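The small mallet

I finally sat down to write up the mallet, which I have been promising to do since the bench post. Two people wrote in to ask what I use for seating dowels and small joints, and the answer is a plain wooden mallet with a square stick for a handle and no finish on it at all.

I bought the big one first. That was a Lamuson, rubber faced, and it is fine for stakes and paving. It is too heavy for furniture. I split the end of a drawer side with it in April and put it on the shelf by the door, where it still is. After that I went looking for something light.

The one I use now came from Fahmy, the hardware place on the corner before the bridge. They keep them in a bin near the sandpaper. There was no label and the man at the counter had to look up the price. I took two, one for the shop and one for the club.

What I like about it is that I can see how it is made. The handle goes right through the head. If the head works itself loose I can turn the thing over, look at the end of the handle, and decide whether to tap it back or put in a new wedge. The grain runs the long way down the handle, and I would check for that before buying any wooden mallet. Short grain across a handle will snap sooner or later. 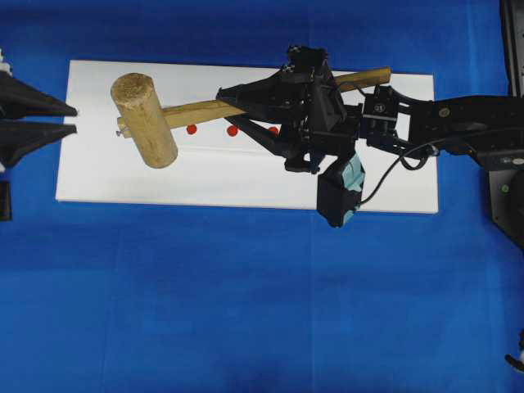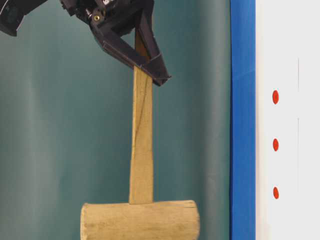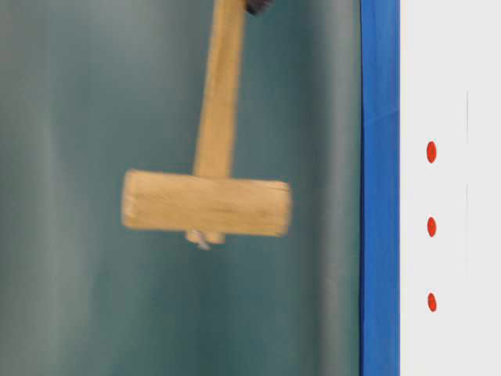

I have left the wood bare. Sizwe Khumalo, who runs the Hand Tools Group, oils his mallets twice a year and wanted me to do the same. I tried it on an old one and the handle felt slick for a month. Bare wood gets dirty, but it stays put in my hand. When it gets too gray I go over the handle with 180 grit and wipe it off with a rag.

The faces get rough with use. A bit of fuzz on the end grain does no harm on dowels. For anything that will show, I put a scrap of pine between the mallet and the work. I keep a few offcuts in a coffee can for this. Sizwe glues leather on his. I may try that on the second mallet.

How I use it is simple enough. I hold it low on the handle for a full swing and close to the head for tapping. Most of what I do is tapping. On the Mostano shelf kit, every one of the dowels went in with three or four light hits and I never needed the big mallet. The instructions for that kit say to use a hammer. Don't. The panels are soft and they will dent.

Storage is a nail in the wall with the head resting on top of two pegs. I used to stand it in a bucket with the chisels, and the handle picked up nicks all along one edge. I sanded those out.

A few people have asked about making one. I haven't done it yet. The head is just a block with a hole through it, but the hole has to be straight and I don't have a drill press. The club has one, so that may be a job for later in the year. I have a piece of beech set aside that should be big enough for the head, and the handle can come out of whatever is in the rack.

Next post will be the drawer runners, if the screws arrive.

Posted Mar 23, 2018
Filed under: hand tools, shop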